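4월, 밤 11시 넘어서

발이 아프다. 견학이라고 해서 앉아서 보는 줄 알고 구두를 신고 갔다. 멍청했다.

아침에 본부장이 또 전화해서 "열린 마음으로 보고 오세요" 했다. 그 말을 듣는 순간 마음이 반쯤 닫혔다. 우리 조리실에 로봇을 넣겠다는 얘기가 처음 나온 게 작년 김장 무렵인데, 그때부터 나한테 오는 자료는 전부 번쩍번쩍하고, 전부 음악이 깔려 있고, 전부 설거지 장면이 없다. 오늘은 우르코라(Urkora)에서 하는 공개일이었다. 초대장에 '주방의 다음 십 년'이라고 쓰여 있었다. 나는 다음 주 화구 교체 일정도 못 잡고 있는데.

버스 한 번, 지하철 한 번, 다시 버스. 트란덴스카(Trandenska)라는 건물은 이름만 들으면 외국 공항 같은데 가 보니 옛날 봉제공장 자리였다. 엘리베이터에 '화물 우선'이라는 글씨가 아직 붙어 있었다. 6층에서 내리니 명찰을 나눠 줬는데 내 것에는 이름은 맞고 회사가 틀렸다. 고쳐 달라고 하니 젊은 직원이 볼펜을 줬다. 그어서 직접 썼다. 하루 종일 사람들이 명찰을 보다가 볼펜 자국을 보고, 그다음에 나를 봤다.

온 사람들은 대충 세 부류였던 것 같다. 투자 쪽 사람들, 대학원생들, 그리고 나처럼 위에서 가라고 해서 온 현장 사람들. 현장 사람들은 신발을 보면 안다. 나만 빼고 다 편한 신발이었다. 급식 쪽에서 왔다는 분 옆에 섰는데 그분이 귓속말로 "점심 준대요?" 하고 물었다. 초대장에는 다과라고 되어 있었다. 다과였다. 마들렌이랑 커피. 주방 얘기를 하는 회사가 사람들을 점심때 불러 놓고 마들렌을 주다니.

첫 순서는 대표 인사말이었고 길었다. 받아 적은 걸 지금 보니 쓸 만한 게 거의 없다. '패러다임'에 밑줄이 쳐져 있는데 왜 쳤는지 기억이 안 난다. 숫자가 하나 나왔다. 자기네가 만난 주방 책임자의 63퍼센트가 인력난을 가장 큰 문제로 꼽았다는 것. 나머지는 뭐라고 했느냐고 손을 들고 물었더니 대표가 웃으면서 좋은 질문이라고 했다. 대답은 안 했다. 나라면 나머지에 들어갔을 것이다. 우리 주방은 사람도 모자라지만 배수가 더 문제다. 배수구 앞에서 미끄러진 게 올해만 몇 번인지. 로봇이 배수구를 뚫어 주지는 않는다.

두 번째가 오늘의 본론. 발표자는 유토 오카베라는 엔지니어였는데, 이 사람은 생각보다 괜찮았다. 한국말이 느리고 정확했고, 모르는 건 모른다고 했다. 소매를 걷고 있었고 팔뚝에 반창고가 붙어 있었다. 쉬는 시간에 왜 다쳤냐고 물었더니 집에서 무 갈다가 그랬단다. 강판에 다쳐 본 사람이라는 점에서 점수를 조금 줬다.

오카베 씨가 맡은 게 보다(Voda)라는 프로그램이다. 내가 이해한 대로 적어 두면, 진짜 주방을 만들기 전에 컴퓨터 안에 주방을 만들어 놓고 거기서 팔 두 개 달린 로봇한테 물건 다루는 걸 시켜 보는 것이다. 조리대도 가짜, 도마도 가짜, 음식도 가짜. 접시를 백 번 깨도 돈이 안 든다고 했다. 그 말은 부러웠다. 우리는 지난달에도 국그릇을 한 상자 통째로 떨어뜨렸고 그 전표를 내가 썼다.

그런데 듣다 보니 점점 이상했다. 나는 실물을 보러 간 것이다. 본부장도 실물을 보고 오라고 했다. 실물 팔은 유리벽 너머에 있었는데 오전 내내 꺼져 있었다. 점검 중이라고 했다. 유리에 손자국이 많았다. 다들 들여다본 모양이다. 나도 들여다봤다. 손 부분은 하야시(Hayashi)라는 데서 받아 온 부품이라고 옆에 붙은 안내판에 적혀 있었고, 손끝을 어떻게 씻는지는 안내판에 없었다.

그래서 물어봤다. 오늘 적어 간 질문이 많았는데 결국 다 씻는 얘기였다. 관절 틈에 전분물이 들어가면 어떻게 하느냐. 장갑을 씌운다고 했다. 장갑은 몇 분마다 가느냐. 용도에 따라 다르다고 했다. 생고기를 만진 다음에 채소를 만질 때는 누가 갈아 주느냐. 오카베 씨가 잠깐 있다가 "지금은 사람이 갈아 줍니다"라고 했다. 뒤에서 누가 웃었다. 나는 안 웃었다. 솔직한 대답이었고, 나한테는 오늘 들은 말 중에 제일 쓸모 있었다. 사람이 로봇 장갑을 갈아 주려고 옆에 서 있으면 그 사람 인건비는 어느 칸에 적나. 보고서에 이건 꼭 쓴다.

한 대학원생이 성공률을 물었다. 화면 속에서는 높다고 했다. 실물에서는? 물건에 따라 다르고, 자기네 시험실에서 처음 보는 물건을 집게 했을 때 37퍼센트 정도가 한 번에 됐다고 했다. 조금 작은 목소리였다. 대표는 그때 창가에서 전화를 받고 있었다. 나는 수첩에 '37'이라고 쓰고 동그라미를 쳤다. 새로 온 실습생한테 양파를 집어 오라고 했는데 열 번에 여섯 번 넘게 못 집으면 나는 그 아이를 병원에 데려갈 것이다.

물론 공평하게 써야지. 실습생도 첫날에는 양파를 엉뚱한 데 갖다 놓는다. 그리고 나는 밥솥이 처음 스팀식으로 바뀔 때도 반대했던 사람이다. 그때 큰소리친 걸 언니들이 아직도 놀린다. 스팀솥은 좋다. 지금은 없으면 못 산다. 그러니까 내가 싫다고 해서 나쁜 물건인 건 아니다. 그건 안다. 알지만, 스팀솥은 들어온 첫날부터 밥을 했다.

점심시간에 (마들렌 시간에) 급식 쪽 분이랑 계단에 앉아 있었다. 그분네는 튀김 로봇을 벌써 한 대 쓴다고 했다. 어떠냐니까 기름 연기를 덜 마시는 건 좋다고 했다. 진심 같았다. 대신 바구니 거는 자리가 조금만 틀어져도 멈춰서, 멈추면 알람이 울리고, 알람이 울리면 다른 일 하던 사람이 뛰어온다고. 그래서 결국 제일 발 빠른 사람이 튀김 로봇 담당이 됐단다. 이름이 담당이지 수당은 없고. 그 얘기를 한참 했다. 내 목에도 기름 연기가 들어온 지 오래됐으니 그쪽은 다시 알아볼 만하다. 튀김은 자리가 정해져 있고 통이 정해져 있고 하는 동작도 정해져 있다. 우리한테 필요한 건 차라리 그런 쪽이다. 그런데 공개일에는 튀김기가 한 대도 없었다.

오후에 유리벽 안의 팔이 드디어 켜졌다. 다들 전화기를 들고 몰려갔고 나는 구두 때문에 늦어서 뒷줄. 키 큰 투자 쪽 사람 어깨 너머로 봤다. 컵을 하나 옮겼다. 느렸다. 느린 건 괜찮은데, 옮기기 전에 한참 가만히 있는 게 보기 힘들었다. 우리 주방에서 누가 저렇게 서 있으면 뒤에서 국통 든 사람이 "뒤에요!" 하고 소리를 지른다. 로봇이 "뒤에요"를 알아듣느냐고도 묻고 싶었는데 차례가 안 왔다. 박수는 컸다. 컵 하나에 그런 박수는 처음 들었다. 나는 하루에 천 그릇을 내보내고도 박수를 받아 본 적이 없다. 이건 좀 삐친 사람 소리 같아서 보고서에는 안 쓴다.

나오는 길에 설문지를 줬다. '귀사의 주방에 도입할 의향이 있습니까'에 매우 그렇다부터 전혀 아니다까지 있었다. 가운데를 찍고 여백에 '바닥 물, 장갑 교체, 알람 누가 받는지'라고 썼다. 볼펜은 명찰 때 받은 그 볼펜이다. 돌려주는 걸 잊어서 지금 이것도 그걸로 쓰고 있다. 잘 나온다.

집에 오는 버스에서 본부장한테 문자가 왔다. 어땠냐고. '내일 말씀드릴게요'라고 보냈더니 엄지손가락이 왔다. 이 사람은 벌써 마음을 정한 것 같다. 그러면 내 보고서는 뭘 위해 쓰는 건지. 그래도 쓴다. 나중에 누가 물으면 그때 그렇게 썼다고 말은 해야 하니까.

보고서 초안 잡아 둔 것 (내일 고칠 것):

- 칼 쓰는 작업은 시연 없었음. 물어봤지만 '추후'라고만 함
- 장갑 교체 인력. 견적에 포함인지 확인
- 물청소할 때 팔을 어디로 치우는지. 우리 조리실은 벽까지 여유가 없음
- 멈췄을 때 전화하면 몇 시까지 받는지. 우리는 새벽에 시작함
- 튀김 공정만 따로 알아볼 것. 급식 쪽 분 연락처 받아 둠

적고 보니 칭찬이 없다. 오카베 씨 태도가 성실했다고 한 줄 넣을까. 그건 기계 얘기가 아닌데.

토마토 얘기는 따로 적어 둔다. 여름에 우리 주방으로 들어오는 토마토는 한 상자 안에서도 다 다르다. 꼭지 쪽은 단단한데 옆구리가 물러 있는 것, 겉은 멀쩡한데 잡으면 손가락이 들어가는 것. 언니들은 집는 순간에 안다. 집으면서 벌써 소스용으로 던질지 샐러드용으로 둘지 정한다. 그래서 오카베 씨가 보다 화면을 자료로 나눠 줬을 때 나는 그 토마토부터 봤다. 반들반들하고 빨갛다. 격자무늬 받침 위에 노란 레몬이랑 같이 놓여 있고, 검은 손이 오른쪽에서 들어와 두 개를 손가락 사이에 벌려 두르고 있다. 저게 무른 토마토면 어떻게 되느냐고 물었더니 아직 무른 정도는 넣지 않았다고 했다. 다른 손은 긴 나무 도마 위, 울퉁불퉁하고 허연 덩어리 바로 위에 가 있는데 그게 빵인지 반죽인지 치즈인지 나는 모르겠다. 반죽이면 저 손가락 마디에 다 낀다. 그리고 대리석 조리대가 저렇게 휑하게 비어 있는 주방을 나는 일하면서 한 번도 본 적이 없다. 우리 조리대에 저만한 빈자리가 나면 누가 바로 밧드를 올려놓는다. 출력해서 수첩에 붙여 둔다. 본부장한테도 이걸 보여 주면서 말을 시작해야겠다.

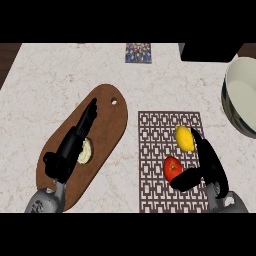
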